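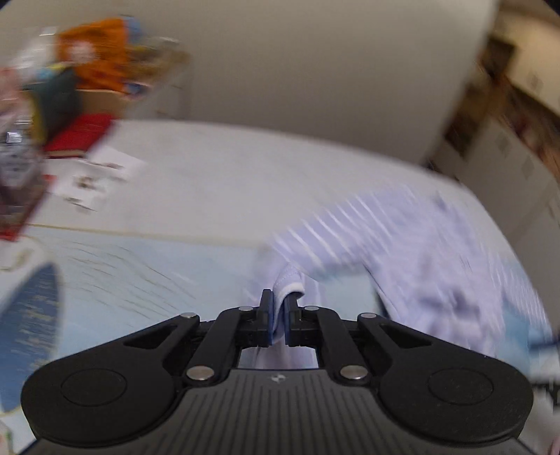 One reader of the last instalment wanted to know why the gripper width in Nasten's recordings never reads zero, even when the fingers are shut tight on a shirt hem, and whether the tracking was broken. The tracking is fine. A folded hem has thickness, and the software has the bad manners to report it.

It does matter for cloth, though, so this part covers how to get a sane open/closed signal out of the width channel before you train anything on it. You will need Drumach installed and at least one demonstration already imported. If the import failed, go back to part one, where it will fail again but with better error messages.

Step 1. Plot the raw width
Open the episode in Caron and choose Width from the channel list. Expect a wide plateau, a drop, a lumpy low bit while the cloth is held, and a climb back out. If you get a flat line, you have loaded the calibration clip. We all do it.

Step 2. Set the closed level per episode
Don't use one closed level for the whole set. A single layer of shirt and a doubled seam settle at different widths, and a level tuned on one will miss the other. In the episode settings put:

closed_level = auto
hold_frames = 2

With hold_frames at 2 the width has to stay low for two frames running before a grasp is counted. At 1, every twitch of the operator's hand becomes a grasp, and your policy will learn to nibble.

Step 3. Deal with blur
Cloth moves quickly when somebody tugs it, and the marker tracker drops out for a frame or so. Drumach fills short gaps by itself. Set max_gap_ms to 100. I tried 300 and got beautifully smooth curves describing motions no human had made.

Step 4. Check against the video
Run the Vevilel viewer with the grasp overlay on and scrub to each marked grasp. You want the mark to land when the fingers meet the fabric. If it lands late, lower hold_frames before touching anything else.

Step 5. Export
Leave the quality cut at 90. Episodes below it go into a folder called rejected, which you will promise to look through later.

Next part: regrasping, and the wrist rotation bug.

Updated Dec 12, 2019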